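Martti Kemppainen
23rd August

Thread on desk waste sorting, for anyone setting up a shared work table. Small subject, but I have now redone ours at the Duldale office twice and would like to stop.

Starting point: one bin under the table, everything in it. The bag weighed 2,390 grams on the last day I bothered to weigh one. Most of that was bottles with liquid still in them.

Rule one, then: drain before you drop. A capped bottle with a third of its drink left is the worst item you can put in any bin. It is heavy, it rolls, and sorting lines don't like it.

Rule two: bins go on the table, at the back, against the wall. I resisted this for a long time. Under the table they get kicked and ignored. At the back they are in reach and you can see into them from a chair.

Shape matters more than I expected. Straight-sided bins take up the same area at the bottom as at the top. A tapered one, cup style, leaves some table free around the base - enough for a pen or a cable. The wide mouth is also easier to hit.

The drawback of a taper is stability. A tall full bottle leaning on one side will shift the balance. Put the first bottle in base down and toward the back.

Color: choose two that can't be confused under poor light. We went with gray and yellow-green. Gray is general waste, yellow-green is bottles. Siiri Väisänen wanted printed labels as well. We tried them. They peeled off within 2 weeks and sorting did not get any worse.

Paper cups are the hard case. Most have a plastic lining, so they don't belong with clean paper, and they don't belong with bottles either. Ours go in the gray bin. Check your local rules, they differ a lot.

Caps: leave them on after draining if your collector accepts that. Ours does. Loose caps are small enough to get lost during sorting.

Capacity: for a table used by four people, one pair lasts almost a full day. Empty both at the same time even if one is half full. Staggered schedules get forgotten.

Last point. Keep phones on the front edge side and drinks away from them. It is a sorting table as well as a work table, and things get moved by people who aren't looking. 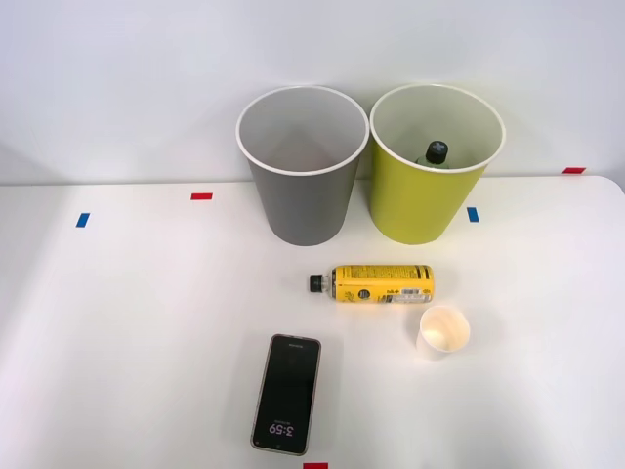 Hélder Correia
We did the same at Grorona but put the bottle bin on the left, closer to the door. Do you rinse before dropping, or only drain? Ours started to smell by the third day with juice bottles.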